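Adaptador de rede só negocia a 100 Mb/s com cabo azul de patch

Fórum de ajuda > Redes e cabos > Adaptadores
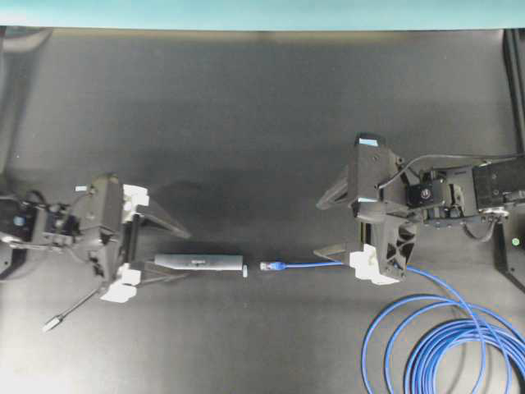

Pergunta de Volkan Çınar

Uso um adaptador fino, cinza-prateado, para ligar o portátil à rede da bancada. O cabo é azul, comprado avulso, sem categoria impressa legível. A interface sobe, recebe endereço por DHCP, mas a ligação fica em 100 Mb/s, full duplex. O switch é um Jitberg gigabit e as outras portas negociam a 1000.

Já fiz o seguinte:
- mudei de porta no switch (mesmo resultado)
- reinstalei o driver
- forcei 1000 nas propriedades da placa: a interface cai e não volta até repor em automático

O contador de erros marcava 521 ao fim de uma tarde de trabalho. Não tenho testador de cabos. Troco o adaptador ou o cabo?

3 respostas

Resposta de Şükran Uçar (aceite)

Comece pelo cabo. O 100BASE-TX usa dois pares (pinos 1-2 e 3-6); o 1000BASE-T precisa dos quatro. Com um dos pares 4-5 ou 7-8 aberto, é comum a ligação descer para 100 e funcionar nessa velocidade, conforme o suporte dos dois lados. Forçar 1000 com um par aberto não estabelece ligação, o que bate com o que descreve.

Procedimento:
1. Ligue outro cabo, Cat 5e ou superior, de preferência curto, na mesma porta do switch e no mesmo adaptador.
2. Se subir a 1000, o cabo azul tem defeito ou só tem dois pares cravados. Veja os contactos da ficha RJ45 contra a luz: devem estar os oito condutores encostados ao fundo.
3. Se continuar em 100, ligue o cabo azul a outra máquina com porta gigabit. Se aí negociar a 1000, o problema está no adaptador.

Deixe a negociação em automático. Os 521 erros só servem de comparação se puser o contador a zero antes de cada teste. Transfira o mesmo ficheiro nos dois casos e anote o valor.

Resposta de utilizador_27

Confirme também o modelo do adaptador. Há versões só Fast Ethernet em caixas quase iguais às gigabit, e nessas 100 é o máximo. No Linux, ethtool seguido do nome da interface mostra os modos suportados. Se não aparecer 1000baseT/Full nessa lista, não há nada a corrigir no cabo.

Resposta de anónimo

compra um Trusau, tenho um desde outubro e nunca deu problema

Comentário de Volkan Çınar

Testei na quinta-feira com um Cat 6 emprestado: 1000 à primeira, zero erros. Na ficha do cabo azul o condutor castanho não chega ao contacto. Vou recravar essa ponta.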